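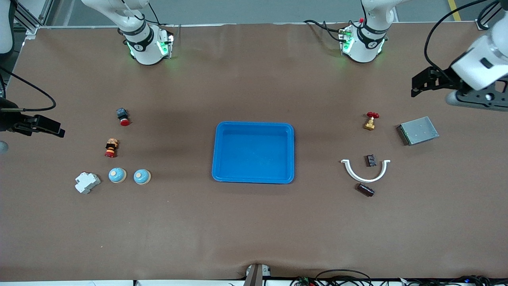
Two arms, one blue tray and a table of small parts at the Dorkia open day in Udton.

**Robots clear up in Udton, at their own pace**

Anyone who has asked a child to tidy a bedroom will have felt at home in Udton on 6/10/22, when Dorkia opened its workshop doors and let the public watch a pair of robot arms put things in a tray.

The firm had laid on tea, stickers and a queue. Up to 205 visitors were let in over the day, in small groups, and each group got one full run of the task, which the firm calls Grivero. The job is to pick up a scatter of odd little pieces and put them in the tray. They include two light-blue domes, a white block shaped like a cloud and something with a red top and a gold body that one visitor took for a tap and another for a chess piece.

Dorkia says the arms have practised 2671 times. It did not say how many of those went well, and the handout moved on quickly to parking.

The mood was kind. A dropped piece got a sigh, a piece in the tray got a round of applause, and one long pause over the table got both. Several parents were heard pointing out to their children that the robots had not once complained - a remark that was not well received.

The firm hopes to show a faster version at its Mengal site in January, when 1000 free tickets will be on offer. Booking is by post. The tea in Udton was made by hand.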